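Workshop notebook, Brukel student society
May 2, 2021
Parade wagon for the introduction week, and the old banner

Started at ten in the morning, stopped when the light was gone. The building is quiet on Sunday, so I could use the saw without making the people upstairs angry. We were three persons in total, with the doors open on both sides as the house rules ask at this moment.

First the wagon. Since February it has been standing under the plastic sheet in the back, and we all believed it was in better condition than it is. The plastic was tied too tight and the moisture stayed inside. The two long beams on the left are good. On the right, the rear one is soft near the axle, I could push a screwdriver into it without much force. I marked the bad part with red chalk. Please do not sand the chalk off before the new piece is cut.

Measured everything again, as the drawing from the previous board does not agree with the wagon. Drawing says the platform is 1600 long. It is 1721 (all in millimetres). I measured it three times, and the third time with another tape. My guess is that the step at the back was added after the drawing was made, but the step alone does not explain all of the difference. Width is 1044 over the outside of the beams, and here the drawing is correct. I have written the new length on the drawing with pen, and put the old number between brackets so that we know what was changed.

This matters for the sides. The panels we painted last year were cut to the drawing and they leave a gap at the back, where in the last parade the crepe paper was hanging out. I propose to make two small extra panels and paint them in the same green. There is still half a tin. It has a skin on it, but under the skin it is fine, I stirred and tried it on a piece of waste wood. After four hours it was dry to touch. The colour is a little darker than on the panels, which have been in the sun. From the street one will not see it.

Ordered at Dijkstra: one beam, two lengths of batten, a box of the coated screws. They can deliver to the gate but not into the yard, so two people must be present. The order is on the account of the society and not on the account of the introduction week. I know that last year it went differently and it took until the autumn to get it corrected.
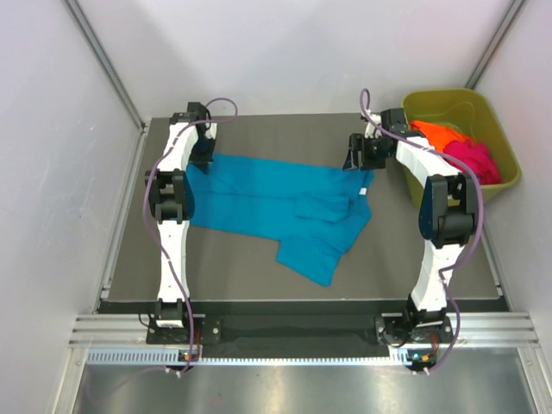 Then the banner. It is the big one with the crest, which hangs on the front of the house during homecoming and the family day. The upper seam has opened over a length of 70 cm, and two of the metal rings have pulled out. In my opinion the cloth is not weak, only the thread. The old thread is cotton and breaks when I pull it between my fingers. I unpicked the rest of the upper seam so that it can be sewn in one go with polyester thread.

I tried a first piece on the sewing machine from the costume cupboard. With the normal needle it skips a stitch each time it comes over the double fold. With the jeans needle it goes well, if one turns slowly by hand over the thick place. Stitch length four. I left the test piece pinned on the board beside the window, please look at it before you start, the left half is with the wrong needle and the right half with the good one.

The rings: we have the new ones but not the tool for setting them. The rowing club at Dellton has such a tool and has lent it to us before. I have sent a message and wait for the answer. If they cannot miss it, a hammer and the small anvil will also do, but then practise on a rag first.

About the letters. Somebody proposed to repaint the year of foundation, which has become pale. I am not in favour of doing that now. The paint we have is for wood, and on cloth it will crack when the banner is rolled. If we want to do it well we must buy textile paint and iron it from the back, and this takes an evening on its own. I would leave it until the summer.

Sound for the wagon. The small Vumix mixer works, both channels, but channel two makes a crackling noise when the volume is turned. I sprayed contact cleaner in it and turned the knob many times from left to right. It became less, it did not go away. In the parade we need only one channel for the music and one for the microphone, so put the microphone on two and do not touch the knob during the speech. The battery was charged overnight and gave music for five hours at moderate level. The route takes less than two hours including the stop at the fountain. I did not test at full volume, on account of the neighbours.

One cable has a broken plug. I cut the plug off so that no one takes this cable by mistake, the cable itself is in the blue crate to be repaired.

Still open:
Cut and fit the new beam piece (after delivery, not alone, the wagon must be supported on both sides).
Two small panels, paint two layers.
Upper seam of the banner, then rings.
Ask the city if the permit for the route must be requested again or if the one of last year is moved. I have found two pages on their website which say the opposite of each other.
Tyres: the front left loses air. I pumped it today at noon and at six it was still hard, so perhaps it is only the valve. Check again next time and write the result here.
Buy new chalk.

The key of the yard hangs again on its hook in the kitchen. I swept the floor but the sawdust bag is full and I did not find a new one. Next session is on Thursday evening, I can be there from seven.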